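Is suturing a realistic goal for our student surgical robot project?

Posted in September by Gijs Verstraete

I help out with a student robotics club and we have one school year to build something for the Kallio challenge. Last year's group did a line follower and placed nowhere. This year the students want to enter the "autonomous suturing" category: two arms, a closed wound at the end, no human hands on the controls. They've seen the Skesent demo reel and now they think it's a matter of downloading a model and pressing go.

I'm not convinced. We have 18 students, of whom maybe a handful can write code that runs twice in a row. The plan is to record demonstrations by hand, train a policy on them, and let the arms do it. The kids' figure is 1,000 demonstrations. The Zandholm people, who sell the training pads, told us their own policy succeeds 62 percent of the time. They could not tell me what "succeeds" means. Needle through? Knot tied? Pad still in one piece?

So: has anyone done this with a club, and is there a smaller version of it that isn't embarrassing? We meet on Wednesday evenings, so figure two hours a week, minus the time spent looking for the right cable.

3 answers

Answer from kitness_mentor

We did it two seasons ago with the Kitness arms. Short version, no, not the whole thing. Your suspicion about the 62 percent is right. Ask to see the failures. When we asked another vendor the same question it came out that a run was thrown away if the needle got dropped in the first few seconds, and of course that's where most of ours got dropped.

What you can do in a year is one piece of it. Pick up a needle from a known spot, or grab a tail and pull it to a set length. We did the tail pull. It sounds tiny and it took until spring. Thread is awful stuff to track. It's thin, it curls, it sticks to the pad and then it doesn't.

I'd also forget the 1,000 demos until you've trained on far fewer and looked at what comes out. Our students spent weeks recording before anyone noticed that one person always came in from the left and another from the right, and the policy split the difference and went straight down into the pad.

Answer from mwp

just buy better arms, the cheap ones have too much slop in the wrist. we had 3 and only one was any good

Answer from old_bench_hand

Better arms didn't fix it for us, and I've watched a club burn its whole budget finding that out. What matters is what your policy can see at the moment it has to decide something. 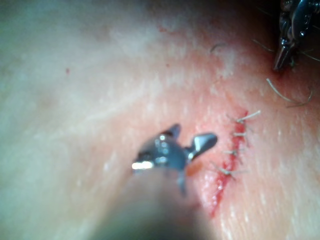
Wrist-camera views are what I make every new group look at before they're allowed to write a proposal. The demo reels are filmed from nice angles by somebody with a light, and the policy gets none of that. In this one there are four stitches in, the bottom of the cut is still open, and the jaws are right beside the part that needs work. Fine so far. But the shaft of the near tool is a big blurry blob, the left side is mostly smooth tissue with very little to lock onto, and there are several thin strands lying around near the other instrument. Which of those is the thread you care about? I couldn't say from one still. The one with the hook-shaped bend might be a loose suture tail or it might be a hair. Your students will have to label that a few thousand times, so have them try ten first and compare their labels. Ours disagreed on more than I liked.

If they still want the category after that, I'd aim for "find the next place to stitch and move the tool there" and stop. You can score it with a ruler. Write down what counts as a miss before the first run, and keep every run, including the dumb ones. Check the rules too, because some of these contests give partial points for a single subtask and some give you zero unless the wound is closed — I haven't read this year's Kallio sheet.

And use the foam pads to start. The realistic ones cost a lot and the kids will put a hole in the first one by October.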